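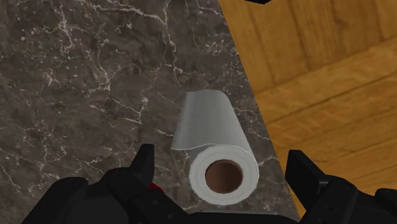
Dark marble with pale veining beside honey-colored wood.

Londlow stone cutters to share one yard under town plan

July 8, 2022

The town of Londlow has agreed to lease the former Geken timber yard to a group of local stone cutters, ending two years of talks over what to do with the site.

The yard, on the east side of the river, has been closed since the timber business moved to Stikstead. Under the lease, 11 small firms that cut countertops, hearths and window sills will share the main shed, a loading area and a water recycling system. Most of them now work out of rented garages and barns on the edge of town.

Neighbors have complained for years about noise and gray runoff from some of those workshops. The town said moving the cutting to one place would make both problems easier to control. Saws may run only on weekdays, and all water used in cutting must pass through settling tanks before it reaches the drains.

The firms will pay a joint rent for the first five years. After that, the town can raise it or put the site up for sale, with the group getting the first chance to buy.

Hirvonen, the largest of the firms, will move first. It plans to have two bridge saws in place by the end of August and said it would hire for the cutting floor once they are running. The smaller shops will follow as space is fitted out.

The plan was not welcomed by everyone. More than 100 residents signed a petition asking for the yard to be turned into housing or a park, and several spoke at the meeting where the lease was approved. They said truck traffic on River Street was already heavy – and that the bridge at the north end was too narrow for loads of slab stone.

The town said trucks carrying slabs would have to use the Stikstead road and stay off the bridge. Signs will go up before the first firm moves in, and the route will be reviewed after the first winter.

An old drying kiln at the back of the yard is not part of the lease. The town has yet to decide whether to repair it or take it down. Residents can view the site plan at the town hall during office hours.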